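Getting old marks off tables (and the rest of my spring wiping list)

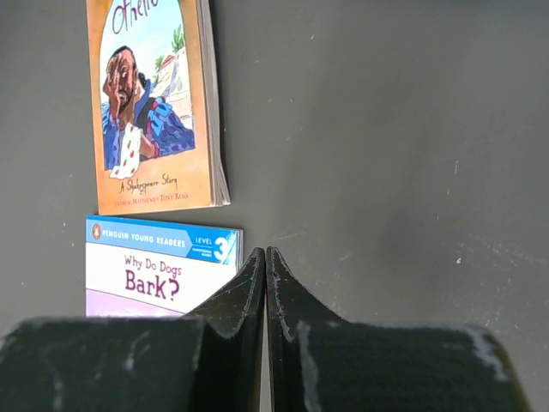

Monday, April 11, 2022

14 comments · 32 shares

I've been putting off the tables since Christmas. Every year I tell myself I'll keep on top of them and every year it gets to April, the sun comes in low and sideways across the room, and there it all is — every ring, every smear, every place somebody has dragged a plate. So this weekend I got the bucket out and did the lot, and I promised a few of you I'd write down what I use.

First thing, and I say this every time, is to work out whether you've got a mark or a scratch. Run a fingernail over it. If your nail catches, it's a scratch and no amount of spray is going to shift it. If your nail slides over, it's something sitting on top and you've got a very good chance.

For ordinary daily muck I use a drop of washing-up liquid in warm water. By a drop I mean a drop! I used to squirt it in like I was doing a roasting tin and then wonder why everything dried streaky. It was the soap I was looking at, all those years. Two cloths, one wrung out until it's barely damp and one bone dry, and you follow one with the other before the water has time to sit.

Dark matt surfaces are the worst for this. I had a dark table in my old flat and loved it for a week. It showed flour, it showed fingers, it showed the cat. What I learned is to keep polish well away from anything matt, as you end up with shiny patches that look greasier than whatever you were cleaning off. Plain water and a microfibre cloth did more for that table than anything in a can. Go in straight lines from one end to the other. If you scrub in circles you get circles.

Pale scuffs from shoes, toys, chair backs and so on will often come up with an ordinary white pencil rubber. Rub gently, brush the crumbs off, have a look, do it again. The melamine sponges work too but they're a very fine sandpaper really, so try one underneath or round the back first. I took the finish clean off a shelf once and had to keep a plant on it until we moved.

Sticky label glue: cooking oil on a bit of kitchen roll, leave it ten minutes, push it off with an old plastic card, then wash with your soapy water. On bare wood don't do this, the oil goes in and you swap one stain for another.

Candle wax you leave to go hard. I know it's tempting to get at it straight away. Put some ice in a sandwich bag, sit it on top, and once it's properly brittle it'll lift with the same plastic card.

Felt tip on a sealed table usually goes with a dab of surgical spirit on cotton wool (window open, test a corner). Biro is more stubborn and I've had mixed luck. On one chair it vanished, on the other it just went for a wander and turned into a bigger, paler biro mark.

Now, sprays. I've been using the Helus one for a couple of years, the 500 ml bottle with the grey trigger, and I do like it for the kitchen worktops. It's 70p cheaper at the market than in town, if your market has a stall like ours. I tried the Istent cream when Helus was out of stock and found it took a lot of rinsing. Lovely on the hob, mind you, and on the inside of the oven door, so the rest of the tube lives down there now.

Cloths matter more than sprays in my opinion. Mine came in a pack from Heiskanen and they've been through the wash more times than I could tell you. No fabric softener, ever, it coats the fibres and they stop picking anything up. I wash them on their own or with tea towels and hang them over the airer. Anything that's been near the oven gets demoted to the shed.

Speaking of the shed, the workbench got a going over as well. Paint drips on a bench I scrape with the flat side of a wallpaper scraper, held low so the corners don't dig in. For dried wood glue I lay a hot damp rag over it and go and have a cup of tea, and by the time I'm back it's gone rubbery and peels. There was a lump under the vice that had been there since I put the Paltanov shelving up. Two cups of tea, that one.

Books and papers want shifting before you start, obviously, and don't put them back until the table is dry to the back of your hand. Paper covers pick up damp quicker than you'd think and they curl. If one's already gone wavy, put it between two clean tea towels under something heavy for a few days. It won't come back perfect but it'll sit on the shelf without springing open. Grubby covers, if they're the shiny sort, can have a quick wipe with a nearly dry cloth — nothing wetter than that.

Next up is curtains and I'm not looking forward to it. I want them down and washed before the end of May, so if anyone has a way of getting the hooks back in that doesn't involve swearing, pop it in the comments.

Share this · 14 comments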